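How I oil my wooden spoons

I do mine every January, and it takes me 30 minutes, tops. Wash the spoons by hand, never in the dishwasher, and leave them out overnight. They have to be bone dry!
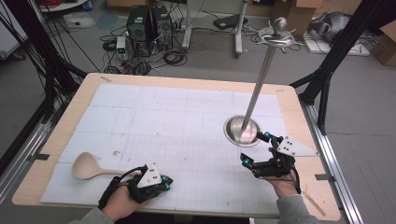
Kitchen Tips

Now rub on food-grade mineral oil with an old T-shirt – go heavy on the bowl end, it's always the thirstiest. Wait 17 minutes (okay, 20 is fine too), wipe off the extra and stand them in a jar until morning.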